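Tuva Haugen
2 February 2018

I finished hemming the last of the Holmgren curtains this morning, so here is a thread on thread. Mostly cotton and polyester, mostly by hand. 1/

Cut it shorter than you want to. Fingertip to elbow is plenty. A long length saves one rethreading and costs you a knot halfway along the hem. 2/

Cut at an angle with sharp scissors. Biting it off leaves a fuzzy end that won't go through the eye. 3/

Thread the end that comes off the spool first, then knot the end you cut. Cotton tangles less that way. I didn't believe this until January, when I did one curtain each way. 4/

Beeswax: pull the thread across the cake 2 times, then press it with a warm iron between scraps of paper. Skip the iron and the wax comes off on light fabric. 5/

Weights confuse people. On most spools a higher number means a finer thread. I use 100 for silk and for rolled hems on anything sheer. It snaps if you tug. 6/

Curved needles are worth having. Upholsterers use them, bookbinders use them, surgeons use them. They let you go in and come out on the same side when you can't reach behind the work. 7/ 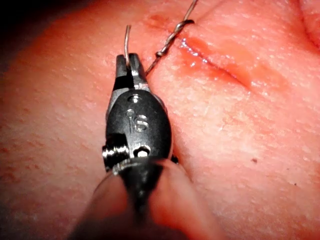
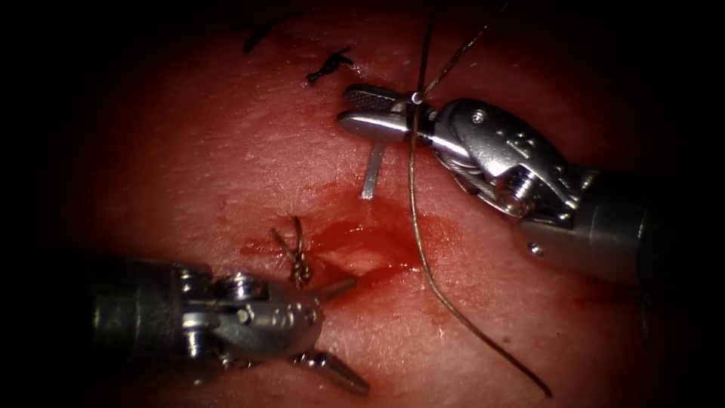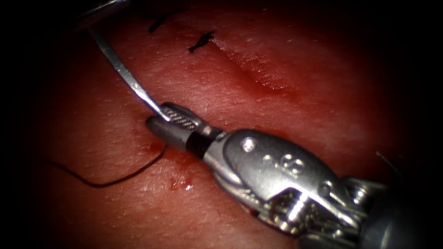

Needles at work in surgery, held in metal jaws. 8/

For lampshades and chair backs I have 3 curved ones in different sizes. The smallest does nearly everything. Turn your wrist and let the needle follow its own bend. If you push it straight it skids. 9/

Slip stitch for the outside back of a chair: take a bite from one folded edge, cross straight over, take a bite from the other. Pull snug every few stitches. 10/

To finish, make 2 small backstitches in the seam allowance and run the tail inside the fold before you trim it. 11/

Old wooden spools from the Jedlow sale: test a length before you use it. If it breaks with a light pull, keep it for basting or throw it out. Half of mine went in the trash. 12/

Next up is the piping on the Porine chair. I still have to find a cord that matches the old one. 13/13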